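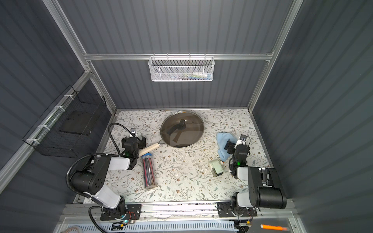 Figure 1. Enclosed work area with a patterned mat and two wire baskets.

3.2 Training load and injury records

Players were drawn from the senior squads of two amateur soccer clubs, Witon and Grondow. Of the 30 players who agreed to take part, all were outfield players. Goalkeepers train on a separate schedule and were left out. Each club played 18 league matches during the study period, which began in October.

Exposure was logged by session. A session counted toward the total if the player completed at least 40 minutes of it, including the warm-up. Total training exposure came to 923 player-hours. Match exposure was recorded separately from the referee's substitution sheet.

An injury was defined as any physical complaint that kept a player out of the next scheduled session or match. Complaints treated on the field without lost time were noted but do not enter the rates reported in Section 4. Two raters, Kassa and Belay, coded body part and mechanism independently. Where they disagreed, the club physical therapist's note was used.
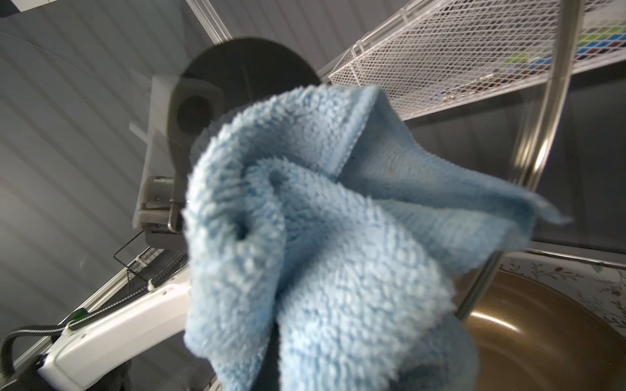

3.3 Statistical analysis

Injury rates are given per 1,000 player-hours with 95% confidence intervals. Training and match rates were compared with Poisson regression, with club entered as a fixed effect and player as a random effect.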